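Washing up with the Trollville robot club

I had been promised a cup of tea at two o'clock and by twenty past I still hadn't got one, mostly because the club had taken over the worktop and I didn't dare reach across it for the kettle. The Trollville robot club is a friendly bunch (I've been to a fair few student clubs for this magazine, and some of them barely look up) but they are very serious about crockery.

The project is called Radomer, after a name one of the first-years found on an old map and refused to give up. It has two arms, it lives in the kitchen, and its job this term is the washing up. Or the bit before the washing up, really: picking things off the side, moving plates and bowls about, getting in and out of the sink without knocking anything over. In May they take it to the Laing Cup, where they'll have 75 points to play for in the kitchen round and a good deal of pride. 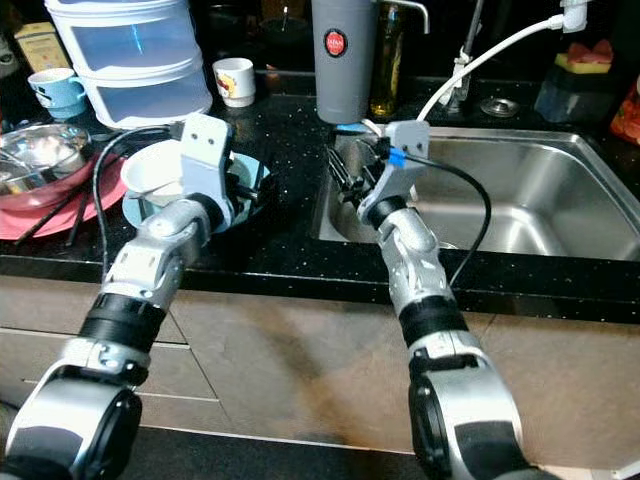 Morven MacLeish runs the club, and she's the one who chose dishes. The year before, they'd entered the sorting round with coloured blocks, and she says she nearly fell asleep at her own demonstration. "Everyone's got a block," she told me. "I wanted something I'd be annoyed about if it broke!" So in came the mugs and the mixing bowl and the nice plates, most of them from members' own cupboards, and I'm told one mother has asked for hers back twice.

What I hadn't expected was how much of the afternoon is spent talking. Somebody suggests coming at a bowl from the left, somebody else says that was tried before Christmas and it was a disaster, and off they go with a biscuit in one hand and a notebook in the other. The notebook is lovely, by the way. It's on page 421 and every try gets a line, with the grumpy ones underlined. My favourite simply says "sink again".

The sink is everyone's least favourite thing. Shiny metal is a pain for the cameras, Morven says, and there's a dark patch in the one by the gripper whenever the arm leans over and gets in its own light. One student has spent most of the term on nothing else and talks about the plughole the way my dad talks about the ring road. 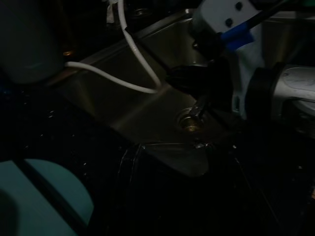

Reading time: 2 minutes

I did ask whether I could have a go, and they let me! You steer with a pair of handles and a pedal, and I was hopeless, far too fast and then far too timid. Plates are the hard ones. They lie so flat that you've got to catch the rim just right, and if there's another plate underneath you tend to end up shoving the pair of them along the counter.

Trururon, the club they'll be up against in May, won last time and have apparently been practising with glasses. Morven says she isn't worried. She then asked me what I'd heard about them, so make of that what you will. 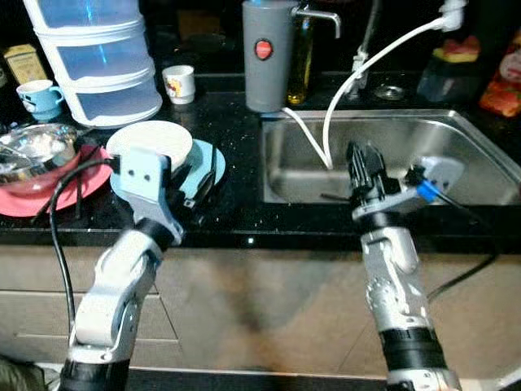
Plate practice: Radomer's left gripper at the rim of a white plate, with the right arm over at the sink.

By the time I packed up they were arguing over whether to spend what's left of the kitty, £722, on spare gripper fingers or on getting everyone to Laing and back by coach. The fingers were slightly ahead when I went for my bus. New members are welcome, you don't need to know any programming, and do bring a mug if you've got one you're not too fond of.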